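The arm stopped again at a quarter past four, with the gripper over the corner of the table, and Jomar Dagdag wrote the fault code on the back of his hand because the notebook was in the other room. Code 71. He had seen it twice since October.

He called Ross Semple, who had set up the cell for Irnaneo and still answered the phone when it rang.

"Seventy-one is the wrist," Ross said. "Joint six thinks it's somewhere it isn't. Did you change the finger pads?"

"This morning. The old ones were worn through."

"Did you do the payload after?"

Jomar had not done the payload after. He looked through the doorway at the arm and said he would do it now.

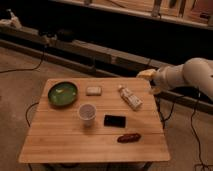 The procedure was in a binder Janka Vlček had put together before she left for the Cenent job. Her pages were typed, with corrections in green ink. Hold the stop. Clear the fault. Jog the arm up before anything else, and go slow, in base coordinates, never in tool coordinates. She had underlined never.

He jogged it up. The cable under the arm swung a little and settled. He watched it, since Janka had a page on cables too, and the page said that most of what looked like a wrist problem was a cable problem. He ran his thumb along the jacket from the clamp down to the carpet and felt nothing wrong.

The new pads were heavier than the old ones. He found the spare pair in the drawer and put them on the kitchen scale, then typed the difference into the payload screen. The controller asked if he was sure. He said yes. It asked for a password, and he tried the one he knew, and then the one Ross had texted him, and the second one worked.

Faisal Pirzada came in with his coat on.

"Is it going to run tonight?"

"Ask me in ten minutes."

Faisal sat down on the chair by the door and kept his coat on. The counter on the screen said 232 cycles. They had promised Asif Gilani 314 by morning, and Asif was the kind of customer who read the number first and the email second.

Jomar sent the arm to its home position and checked the marks on joint six. They were off by the width of a pencil line. He zeroed the joint the way the binder said, sent the arm out, brought it home again, and looked. The marks met.

He wrote it up while he still had the code on his hand. Dec 5, 2023. Fault 71, joint six. Pads replaced, payload not updated. Payload updated, joint zeroed. Cable checked by hand. He signed it and left a line for Ross.

"Okay," he said.

Faisal got up and stood behind the tape. Jomar let go of the stop, set the speed to a quarter, and pressed start.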